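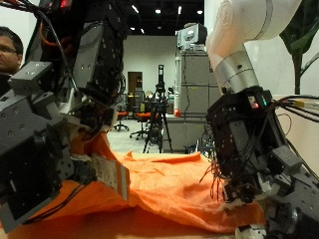 Textile Care and Household Linens — Course Handout, Unit 2: Reading, Sorting and Folding

Before we fold anything at all in this course, we look for the label, and I know that some of you have been folding towels since you were small and would like to get on with it. Please be patient with me! A care label is the shortest piece of reading you will do this term, and it is also the one most people skip. On a crumpled cloth it can be buried deep in the folds, or it can be standing straight up the way the white one does on the orange cloth, with its small dark print, and then you really have no excuse. Read it first, write down what it tells you on your Cladetti sheet, and only then start looking for the edges. The white-lined edge on that same orange cloth is a great help, as a contrasting edge gives your fingers and your eyes something to follow when everything else is one bright color.

Finding the edge

Take the cloth as it lies. Don't shake it out yet — shaking is for later, and in a full room it mostly sends lint onto your neighbor. Run your fingers along until you meet a hem, pinch it, and follow it with the other hand until you come to a corner. Keep that corner. Go on to the next one. With a square cloth you will be finished quickly, and with a fitted sheet you may feel a little sorry for yourself, but the method is the same (we get to fitted sheets in October, and the Grorik notes have a whole page on them).

Cloth lying on cloth

In the practice session we often put one piece on top of another, and I would like you to notice how much harder it becomes to say where one begins and the other stops. Color is your friend in this. A pink cloth on a cream one can be told apart from across the table, even when the pink is in a heap. Two creams together will have you feeling for the hem again. When you sort, lift the top piece away completely before you decide anything about the one underneath, and have a look for any patch or stripe that might be a label, for you will want to check it. 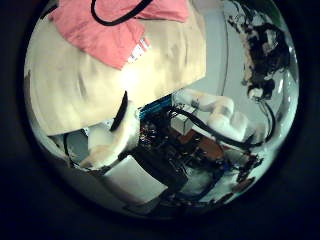 Folding for the shelf

Lay the cloth flat and smooth it from the middle outward with the side of your hand. Bring the long edges together, smooth again, then fold into thirds. The shelves in the Prostari room were made for thirds, and a cloth folded in quarters sticks out over the front, as last year's group found out. Pale fabrics show every soft crease, so give the cream pieces a second smoothing and clear your table of small things first. A little box or a cord left under the cloth will leave a bump, and you will chase that bump for longer than you'd think. 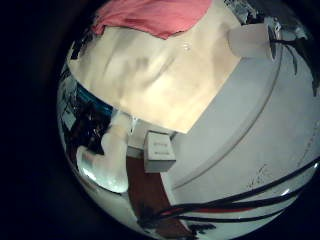 For Friday

Bring 2 cloths from home, one plain and one with an edge in a different color, both washed. Copy out the care label of each, symbols included. If a label has faded past reading, write "faded" and tell us what you would do with the cloth anyway. Read the Châu chapter on woven cotton up to the table of weaves; the table itself we will go through together. Sheets go in the tray by the door.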